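Startseite > Lehrbücher > Raum und Wahrnehmung > Kapitel 4: Die Senkrechte

Wir verwenden Cookies, um Ihnen die Leseproben bestmöglich anzuzeigen. Einstellungen ändern | Einverstanden

Kapitel 4
Woher wissen wir, wo oben ist?

Stellen Sie sich mit geschlossenen Augen auf ein Bein. Schon nach wenigen Atemzügen beginnt der Fuß zu arbeiten, die Zehen greifen, das Knie gibt nach und fängt sich wieder, und irgendwo im Rumpf spannt sich ein Muskel an, von dem Sie vermutlich nicht wussten, dass er zuständig ist. Öffnen Sie jetzt die Augen. Fast augenblicklich wird es ruhiger! Mit diesem kleinen Versuch haben Sie die drei Hauptdarsteller dieses Kapitels schon kennengelernt: das Gleichgewichtsorgan im Innenohr, die Lage- und Kraftmeldungen aus Muskeln und Gelenken und das Auge.

Die Frage nach der Senkrechten klingt zunächst harmlos. Oben ist dort, wo die Decke ist, unten dort, wohin der Schlüssel fällt. Aber woher hat das Gehirn diese Auskunft? Das Netzhautbild allein gibt sie nicht her, denn es kippt mit, sobald wir den Kopf zur Schulter neigen. Und trotzdem kippt die Welt nicht. Der Türrahmen bleibt aufrecht, die Lampe hängt gerade herunter, und wir lesen auf dem Sofa liegend ein Buch, ohne uns im Geringsten zu wundern. Ich finde das nach vielen Jahren Unterricht immer noch eine der schönsten Leistungen unserer Wahrnehmung, gerade weil sie so unauffällig ist.

Beginnen wir im Innenohr. Dort sitzen die beiden Makulaorgane, Utriculus und Sacculus, kleine Sinnesfelder, auf deren Haarzellen eine gallertige Schicht mit winzigen Kalkkristallen liegt. Neigt sich der Kopf, verschiebt sich diese beschwerte Schicht ein wenig, die feinen Härchen werden ausgelenkt, und die Nerven melden eine veränderte Richtung der Schwerkraft. Das System ist empfindlich, hat aber eine grundsätzliche Schwäche: Es kann Neigung und geradlinige Beschleunigung nicht voneinander unterscheiden. Wer beim Start in einem Flugzeug sitzt und die Augen schließt, hat das Gefühl, weit nach hinten gekippt zu sein, viel weiter, als es der Steigwinkel hergibt.
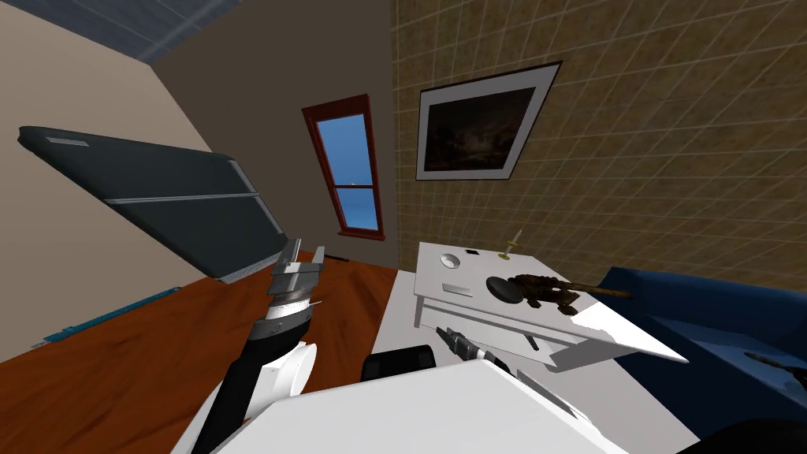
Das Gehirn verlässt sich deshalb auf weitere Zeugen, und der redseligste unter ihnen ist das Auge. Wände, Fußböden, Tischkanten und Fensterrahmen liefern ein Gerüst aus Linien, die in unserer gebauten Umwelt fast immer waagerecht oder senkrecht verlaufen. Wie stark dieses Gerüst wirkt, zeigt der klassische Versuch mit Stab und Rahmen. In einem dunklen Raum sieht die Versuchsperson einen leuchtenden Stab innerhalb eines leuchtenden, schräg gestellten Vierecks und soll den Stab lotrecht ausrichten. Viele Menschen drehen ihn dabei ein Stück in die Richtung, in die der Rahmen geneigt ist, und sind vom Ergebnis vollkommen überzeugt.

Noch eindrucksvoller wird es, wenn ein ganzes Zimmer schief steht. Im Nalitz-Haus, dem begehbaren Kipppavillon unserer Lehrsammlung, haben Deming Qin und Torbjørn Amundsen 151 Studierende gebeten, einen Stab senkrecht zu stellen, einmal im geneigten Zimmer und einmal draußen auf dem Hof. Drinnen waren die Abweichungen deutlich größer, und zwar auch bei denen, die den Effekt aus der Vorlesung kannten (einige hatten zuvor sogar gewettet, dass sie nicht darauf hereinfallen würden). Wissen schützt hier also kaum. Die Auswertung besprechen wir in Abschnitt 4.3, dort finden Sie auch die Anleitung für einen Nachbau aus Pappe.

Der dritte Zeuge, der Körpersinn, wird gern vergessen. Druck an den Fußsohlen, Spannung im Nacken, das Gewicht der Arme: All das fließt in das Urteil ein. Taucher, denen im trüben Wasser sowohl der Blick als auch der Bodendruck fehlt, achten auf den Weg ihrer Luftblasen, um die Oberfläche zu finden.

Was geschieht nun, wenn die Zeugen einander widersprechen? Das ist die Leitfrage der folgenden Seiten. Abschnitt 4.1 behandelt den Bau der Makulaorgane, Abschnitt 4.2 die Augenrollung bei seitlicher Kopfneigung. In Abschnitt 4.4 lernen Sie ein einfaches Rechenmodell kennen, das jeden Sinneskanal nach seiner Zuverlässigkeit gewichtet. Sie brauchen dafür nur den Mittelwert und die Varianz aus Kapitel 2. Legen Sie sich außerdem ein Stück Schnur und eine schwere Schraubenmutter bereit, denn ein Lot werden wir gleich auf der nächsten Seite zum ersten Mal benutzen.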